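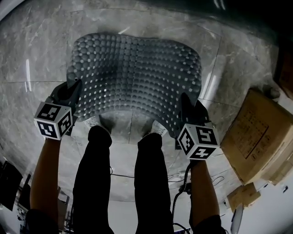
A textured mat held with the two hand grippers, at our workshop in Plurnardale.

About Nellier

Nellier is a small company which teaches robots to handle soft things. We work with mats, towels, covers and sacks, the objects which change their shape when you lift them. Our workshop is in Plurnardale, on the ground floor of the old Probert building, and we are a team of 11 people.

The company was started by Carys Edwards and Berwyn Watkins. Carys worked before in a laundry business, where she was responsible for the folding line, and Berwyn built machines for packing. They had the same problem from two sides: a machine can fold a flat sheet very well, but it becomes lost when the sheet is thick, or heavy, or lies a little bit wrong. They rented one room and began to collect examples of how people do it.

How we work

A person holds one gripper in each hand and does the task with them, in place of the fingers. On each wrist there is a white cube with printed black-and-white patterns. From these patterns we can calculate where the hand is and how it is turned. The recordings are then used for training the robot arm, which we call Udura.

Rubber and bath mats, floor coverings and similar items are the subject of our present project. For a person it is a simple thing to take a mat by two corners and lift it. For the arm it is difficult, as the middle hangs or bends and the surface looks the same everywhere. So far we have 479 recordings of mats which we consider good enough to use. Elis Rowlands checks every one of them and he is quite strict.

Our open day

Each year we open the workshop for visitors. The first time we did it only for our neighbours in the building, and there were more biscuits than guests. At the last open day, in June, we had 44 visitors, among them two classes from the technical college and several people from cleaning companies who wanted to know when they can buy the arm. (Not yet. We told them so.)

The programme is always similar. Delyth Kneath begins with a short talk, then she shows how the grippers are held and how to close the jaws without pulling the shoulder up, which is the common mistake of beginners. After this the visitors try by themselves. We give them first a small towel and later a mat, and they are usually surprised how tired the hands become. In the second half Udura does the same task and everybody may ask questions. The youngest guest in June asked if the arm gets bored. Berwyn is still thinking about his answer.

If you would like to visit

Groups are welcome also outside of the open day. We can receive up to 37 persons when they are divided in two parts, and the visit takes one morning. Please wear closed shoes and tell us in advance if someone needs the entrance without steps, which is on the yard side. There is no cost for schools.

Mared Morris arranges all visits. You can write to her through the contact form, with the number of persons and two dates which would suit you, and she will answer within one week.

Page last changed: August 2020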